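4. Montage de l'étagère d'appoint Hiritz

À lire avant de fixer quoi que ce soit. Notice valable pour le modèle bas, une seule planche, cadre métal noir. Pour le modèle haut voir section 6.

Outils : clé de 4 (fournie), niveau, crayon. Temps : une vingtaine de minutes, 40 si vous êtes seul. 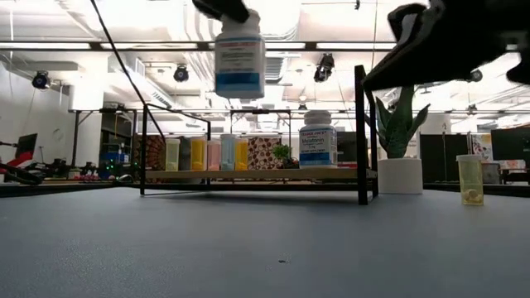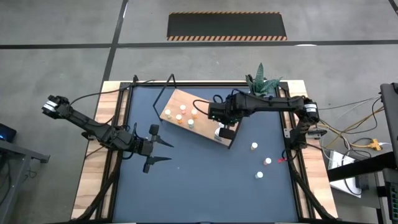

1. Poser les deux montants à plat, pieds vers vous. Vis courtes en haut, longues en bas – ne pas inverser.

2. Glisser la traverse basse entre les montants. Serrer à la main seulement.

3. Poser la planche, face poncée dessus. Elle doit affleurer à droite.

4. Visser par dessous. Serrer en croix, puis revenir sur la traverse.

5. Contrôler au niveau. Si ça boite, desserer la traverse d'un quart de tour et recommencer.

ATTENTION : pas de visseuse. Les inserts Robichaud s'arrachent au-delà du couple prévu et ne sont pas remplacés sous garantie.

Note : bois brut. Une couche d'huile Brornell avant usage, séchage une nuit. Ne pas mettre de flacons dessus tant que ça colle.

6. Charger du centre vers les bords. Petits flacons devant, pots derrière. Charge maxi : voir étiquette sous la planche.

Resserrage au bout d'un mois, puis tous les ans en novembre avec le reste du mobilier.

Pièce manquante : réf. 2830 (sachet visserie complet), à demander à Janaína Vasconcelos, service pièces. Joindre le numéro de lot, sinon pas d'envoi.

Rév. du 13 juillet 2023 – relu M. Partington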